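**Product review: Karnum hand-held gripper, second revision**
Prepared for the Jacobs equipment library, 2026-08-20

The Karnum is a hand-held gripper tool with a camera mounted on it. An operator performs a task with the tool, and the recording is used to train a policy that later runs on a robot arm. Our group reviewed it as a possible replacement for the Clondent teleoperation station, which has been in service since the previous grant period.

## Scope of the review

The tool was on loan for 18 working days. Operators recorded 1326 demonstrations of tabletop tasks: picking up, turning over, handing across and placing. Each recording was passed through the Harero training software with its default settings. The resulting policies were run on the arm in our main laboratory, with no further tuning between trials.

## Findings

Collection was faster than with the Clondent station. New operators were able to record usable demonstrations on their first morning, and most found the grip comfortable for sessions of up to an hour. The trigger requires a firm pull toward the end of its travel, and operators with smaller hands asked for more frequent breaks.

The policy trained on the full set completed 77 percent of its placing trials. Handing across was weaker, and the failures were mostly late closures of the fingers. We consider the placing result sufficient for teaching use. We do not consider it sufficient for work with fragile parts.

Image quality depends heavily on the light at the table. A white surface lit from one side gives large soft shadows and washed-out patches in the same view, and fast movement of a nearby hand may blur. The automatic exposure setting did not correct this fully. Fixed exposure gave more even recordings and should be selected before each session.

The supplied manual is short. It covers charging and mounting well but says little about calibration, and the error codes are listed without explanation. The supplier answered our written questions within 2 days.

## Recommendation

The review group recommends purchase of one unit, subject to the following conditions:

- The calibration procedure is to be written up locally and kept with the tool.
- The Clondent station remains available through December for handover tasks.
- A spare battery is ordered with the unit. Charging took longer than a typical session.
- Operators keep the table clear of items not needed for the task where practical, and note any others in the session log. The view from the tool is wide enough to take in a gloved hand at close range together with part of a laptop screen at the back of the table.

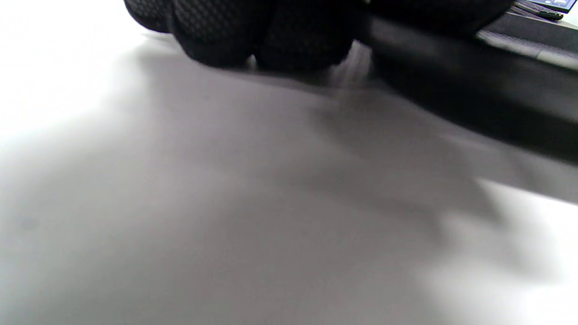
## Availability and booking

The loan unit has been returned to the supplier. Requests to use the purchased unit should be made through the equipment library's usual form, with the planned task and the number of operators stated. Recordings are stored on the shared drive under the project name, and groups are responsible for removing their own trial files at the end of each term.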